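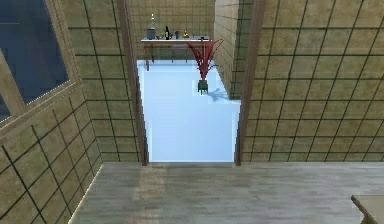 3.2 What people told us about their tiles

Figure 3. Computer-rendered interior with large tan wall tiles, a grey plank floor and an open doorway to a bright room beyond.

I'll admit I went into the Sudby interviews expecting to talk about colour. We'd sent our postal survey to 903 households and got 200 back, and nearly everyone had ticked "colour" as the thing they cared about most. So off I went with Femke Wouters and a bag of sample tiles, and what did people want to talk about? Grout! Who scrubs it, how often, and whose fault it is when it goes dark.

We did 22 interviews in the end, mostly at kitchen tables, and I typed up my notes the same evening while I could still read them. Femke and I coded them separately and then argued over the 5 we disagreed on (she won most of those). Tanveer Awan read the lot afterwards and asked us to split "cleaning" into daily wiping and the big yearly scrub, so Table 4 has both.

The mottled tans and beiges, like the wall in Figure 3, came up more than I'd guessed. People liked them for hiding splashes, and a few said they'd picked them for that and nothing else. One woman in the Plorklow flats told us her tiles were "the colour of tea, so the tea doesn't show", and I've been quoting her ever since. Dark grout got a kinder hearing too, though two of the older tenants thought it looked grubby from day one.

Where a tiled room opened straight on to another, people also worried about the join between the floors. We hadn't asked about that at all. Chih-ming Lam added a question on thresholds for the Padska round in March, and I come back to those answers in Section 3.4.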